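Geburts- und Taufanzeigen: häufig gestellte Fragen

Auf dieser Seite beantwortet die Anzeigenabteilung des Verlags Kinsella die Fragen, die Familien und Paten am häufigsten an uns richten. Die Angaben gelten für die gedruckte Ausgabe des Urklow-Anzeigers und für das Onlineportal Lukance.

Wer darf eine Geburtsanzeige aufgeben?
Geburtsanzeigen werden ausschließlich von den Sorgeberechtigten entgegengenommen. Großeltern, Paten und Freunde können eine Glückwunschanzeige schalten, in der das Kind mit Vornamen genannt wird. Hierfür ist das schriftliche Einverständnis der Eltern beizufügen.

Welche Angaben muss der Text enthalten?
Erforderlich sind der Vorname des Kindes und die Namen der Eltern. Geburtsdatum, Gewicht, Größe und Geburtsort sind freiwillig. Von der Veröffentlichung der vollständigen Wohnanschrift raten wir ab.

Wie lang darf der Text sein?
Die Kurzanzeige umfasst höchstens 200 Zeichen einschließlich Leerzeichen. Für die gestaltete Anzeige gilt eine Obergrenze von 1000 Zeichen. Onlineanzeigen können bis zu 2000 Zeichen enthalten.

Kann ich ein eigenes Motiv verwenden?

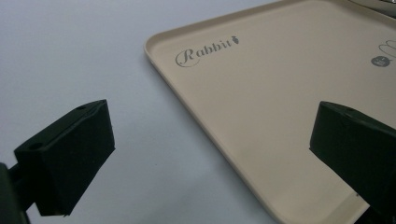
Eigene Motive sind bei gestalteten Anzeigen zulässig, sofern die Rechte bei den Auftraggebern liegen. Bitte beachten Sie, dass Zeitungspapier feine Abstufungen nur begrenzt wiedergibt. Helle Töne nebeneinander, wie bei dem beigefarbenen Tablett auf der fast weißen Tischfläche, können im Schwarz-Weiß-Druck ineinander übergehen. Wir empfehlen für solche Vorlagen den Farbdruck oder eine Veröffentlichung im Onlineportal.

Sind Anzeigen für Zwillinge teurer?
Nein. Maßgeblich ist allein die Größe der Anzeige. Die Namen mehrerer Kinder erscheinen in der Reihenfolge, die Sie im Auftragsformular angeben.

Darf die Anzeige fremde Schriftzüge oder Figuren enthalten?
Geschützte Zeichen dürfen nur mit Zustimmung der Rechteinhaber abgedruckt werden. Die Klärung obliegt den Auftraggebern. In unserem Gestaltungsprogramm Skultell stehen Zierschriften und Rahmen zur Verfügung, die ohne weitere Genehmigung genutzt werden können.
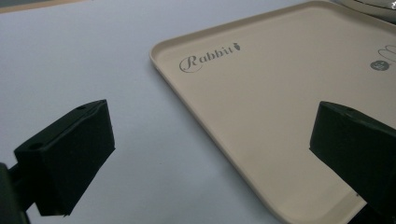
Tablett mit dem Schriftzug „Rabbit“ in verzierter Schrift

Bis wann muss der Auftrag vorliegen?
Anzeigenschluss ist um 12 Uhr am zweiten Werktag vor Erscheinen. In der Urlaubszeit und im September, wenn die Taufbeilage erscheint, gelten abweichende Fristen. Sie werden im Blatt bekannt gegeben.

Erhalte ich vorab einen Korrekturabzug?
Zu jeder gestalteten Anzeige versenden wir einen Abzug per E-Mail. Erfolgt bis zum Anzeigenschluss keine Rückmeldung, gilt er als freigegeben. Bei Kurzanzeigen entfällt der Abzug.

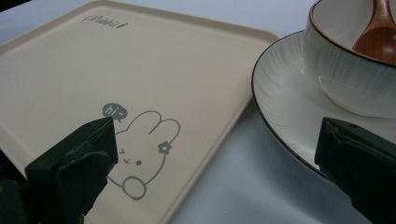
Gezeichneter Hase in einfacher Umrisslinie

Was geschieht bei einem Druckfehler?
Hat der Verlag den Fehler zu vertreten, erscheint die Anzeige in der nächsten Ausgabe kostenfrei erneut. Schreibfehler im freigegebenen Korrekturabzug sind hiervon ausgenommen.

An wen kann ich mich wenden?
Aufträge für die Druckausgabe bearbeitet Aisling Horgan, Onlineanzeigen Fergal Ó Conaill. Schriftliche Anfragen richten Sie bitte an den Verlag Kinsella, Anzeigenabteilung, Postfach 2361, Urklow.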